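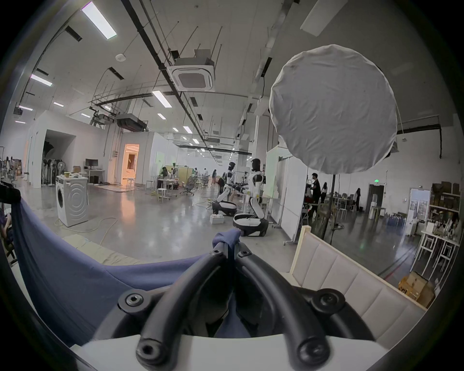

Blue cloth, with a padded bench and round diffuser behind.

Purkora Fabric Steamer, 400 ml version: review

The Purkora is a hand-held steamer with a removable tank and a fixed cable. Heat-up from cold tap water took 64 seconds. Steam output is steady on the low setting. On high it pulses, with a gap of a second or two between bursts, and the head drips if tilted too far forward.

Cotton sheeting needed two slow passes per crease. Polyester needed one. Upholstery fabric was slower, and the supplied brush made little difference.
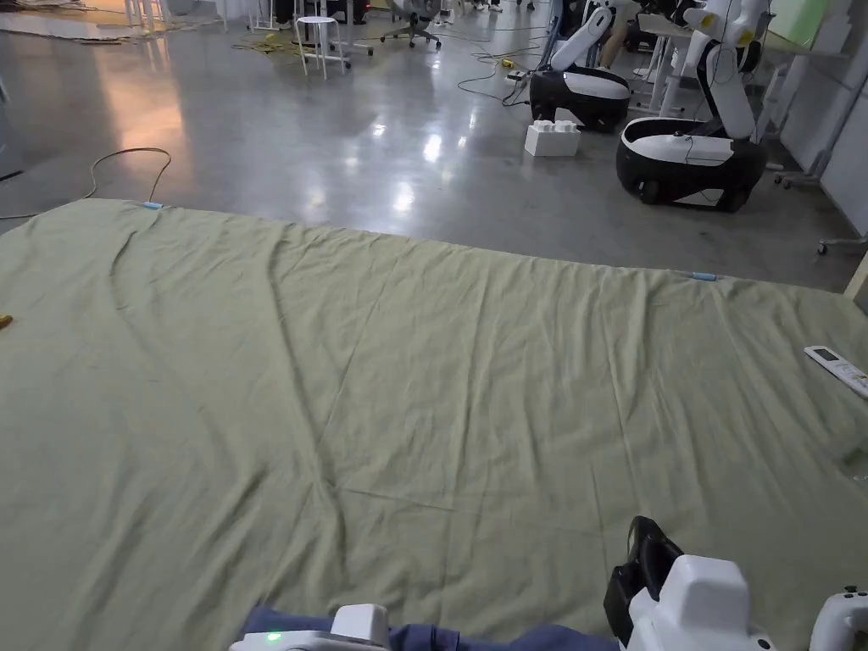 Fold lines set in storage are the hardest test. With the cloth laid flat the Purkora softened them but left a visible ridge. Hung from a rail, the same cloth came out clean. The older Clusance does better on flat work, as its plate is metal and can be pressed down.

The cable is too short for full-length curtains. The trigger lock works but is stiff. 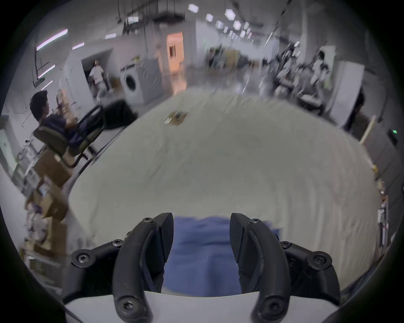 Descaling is due after 40 tanks in hard water, 60 in soft. The tank seal is a standard size and can be bought separately.

Verdict: good for hung fabric, poor for flat. Buy the Clusance if you have no rail.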